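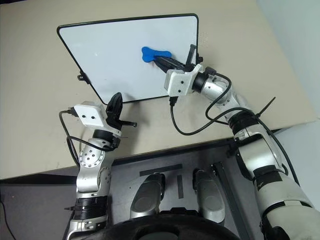

Hello all. We have now finished comparing the two sets of fingers I asked the list about, the Alden ones with the plain pads and the Carretero ones with the ribbed inner faces. Both went on the same wrists and ran from the Ukura controller, with nothing changed in between except the closing force. Most of the trials were board wiping, as that is what we had the most trouble with. The blue bone-shaped eraser is an awkward thing to hold, and I think it is a better test than the foam blocks everyone uses. Picked up by one end, as the right gripper has it, the far end wants to swing as soon as the felt meets the board.

On 9th October a list member wrote:

> We tried the Carretero fingers in August and gave up on them.
> They held soft things well but chewed the edges of anything
> with a fabric cover. Did you see that? And did you keep the
> wrist cameras on, or only the head one?

We did see a little of it, but only with the force left at the default. After we brought it down the cover stayed as it was. I'd say you had a force problem and should have another go before you sell them on.

The wiping counts were close. Out of 2,000 strokes, split evenly, the Alden pads kept the eraser flat for 469 and the Carretero ones for 476. I wouldn't choose between them on that. Both figures are poor, and I put that down to the wrist — it has too little give when the board leans back.

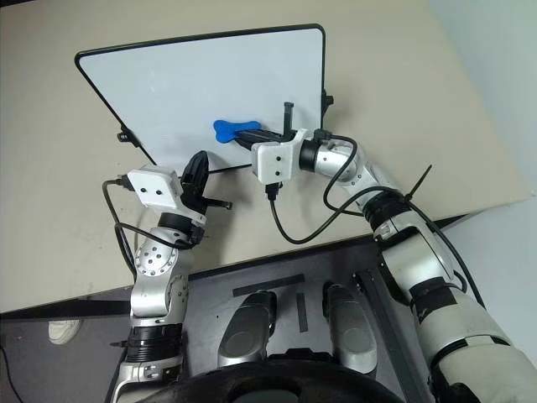
Eraser held against the lower middle of the board, seen from the head camera.

As for the cameras, we kept them all on. The head view is good for telling where the board is and not much use for telling how hard the felt is pressed. The wrist view loses the far corners but shows the leftover marker well, and we used it to decide where the next stroke should start. 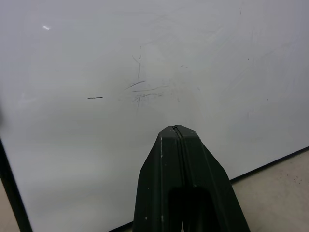

Does the controller cope with two wrist cameras and the head one together?
It copes if the wrist ones are set to the lower frame rate. At the full rate ours began dropping frames after 10 minutes, and the arm paused each time.

Picking up from the table was where the two sets really differed. The ribbed faces forgave a bad approach angle. The plain pads needed to come in square, or the eraser turned and had to be approached again.

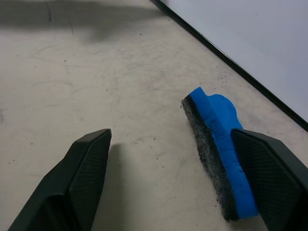

Do the ribbed fingers need recalibrating after a swap?
Only the closed position needs setting again. The opening width carried over from one set to the other without trouble.

We have a Molen wrist on loan next, which is softer, and I'll repeat the wiping with the ribbed fingers on it. If anyone has settings for that wrist with the Ukura controller, please post them to the list and not just to me.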